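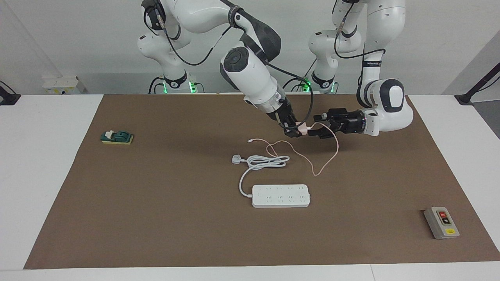 Attachment 1: pink charging cable, held at the plug by two grippers

Ticket subject: Post-placement report form rejects sibling entries
Service: Family Records Portal, Kendumstead Adoption Support Office
Status: Pending confirmation from reporting office
Priority: 2

Issue as reported
The Lapiņa office is unable to submit post-placement reports for families adopting siblings together. The form accepts the first child's details. On saving the second child, it returns "Placement date already in use" and clears the page.

Troubleshooting
09:10 Error reproduced on a test record with two children placed on the same date.
09:45 Single-child report submitted on the same account without error. Account permissions ruled out.
11:20 Referred to Drekton, which maintains the form. Drekton advises that the Grakonum update in December made the placement date a unique field within each family file.
14:05 Search completed across 3,225 family files. The fault affects 220 files with more than one child.

Interim instruction
Offices should submit a separate report for each child and enter the family file number in the notes field. Notes may contain up to 1,000 characters. Placement dates must not be altered to bypass the error, as they are used to schedule home visits.

Resolution
Correction applied to the test system at 16:30. Lapiņa has been asked to resubmit one sibling report and reply to this ticket.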